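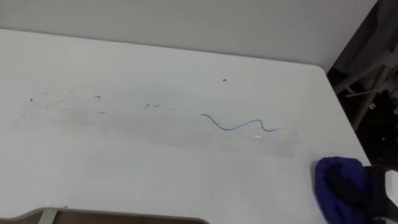 A blue cloth, a white tabletop and one pass to get right. Wiping is where a lot of first budgets start.

Ask a small shop what a robot costs and you get the price of the arm. Ask again a year in and the answer is longer. Grippers. Spare pads. Cloths, a whole line for cloths.

Inon, a contract cleaning firm with 2 sites, went shopping in September. Three quotes on the desk by Sunday night. Simside came in lowest, 3,302 a month on lease, service included but not travel. Masri wanted the money up front and threw in training. Sulusura would only quote after a site visit, which annoyed everyone and then turned out to be the most useful hour of the whole process.

Why? Tables. The visit turned up four heights and a wobble on half of them. Fixing that, 500. Not in any of the other quotes.

Then the consumables. Inon had pencilled in around 300 cloths for the first quarter and no laundry. Laundry is now its own line. So is the time someone spends going back over streaks, picking off specks and stray bits of thread – small jobs, but they add up on a timesheet and a supplier won't put them in the brochure.

Advice from the people who signed the forms: lease first. Get the travel charge in writing. Ask what a replacement hand costs and how long it takes to arive. Bring your own table to the demo, and your own dirt, becuase the showroom ones are very clean.

Inon leased. Simside, one year, with a break at six months. The second site waits until the first one has a full quarter of bills behind it.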